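Stopover fare

A stopover fare is an airline ticket price that permits a break of more than 24 hours at a connecting point without being charged as two separate trips. Shorter breaks are classed as connections.

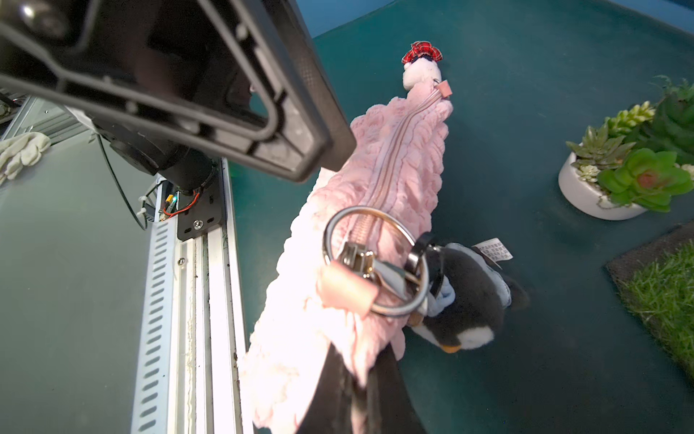 Aluminum rail with elongated slots and a black mounting plate.

Rules

Each fare carries a rule sheet stating the number of stops allowed, the maximum stay and any surcharge. The Novau fare permits one stop of up to 20 days for a fee of $33. Kallus sets a limit of 30 days and allows the stop on the return leg only.

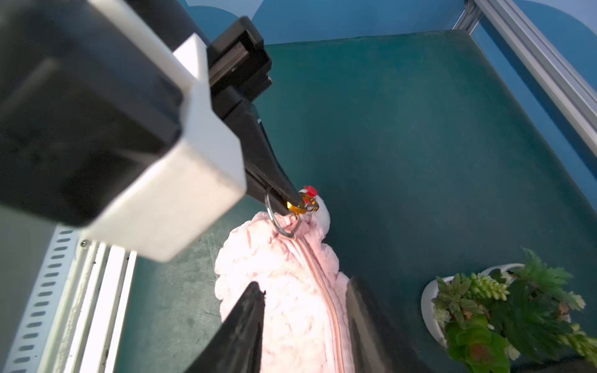 Split ring and gold-colored zipper pull against pink fabric.

Baggage

Bags are normally returned to the passenger at the stopover point and must be checked again. 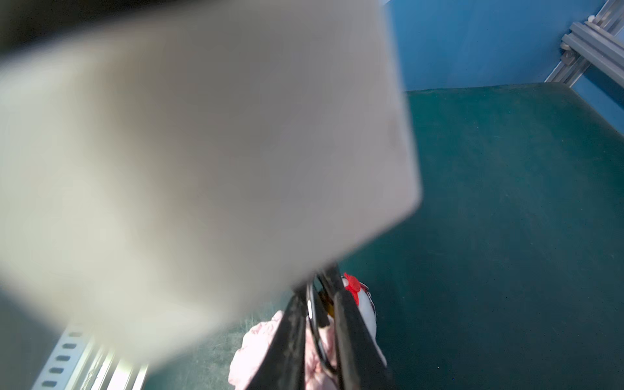
Stopover fares are filed by city pair and season. Under the Stinar tariff, the lowest published round trip is $217, offered in March. Passengers may carry the rules as a flat card with a rounded corner, a shape like that of the pale slab shown here. Changes after departure are priced at the Bunnag desk.

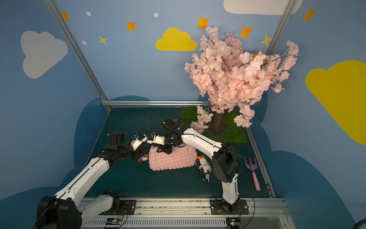

Two white-and-black robot arms over a teal mat, with blue walls painted with clouds and stars.

See also: open-jaw ticket, layover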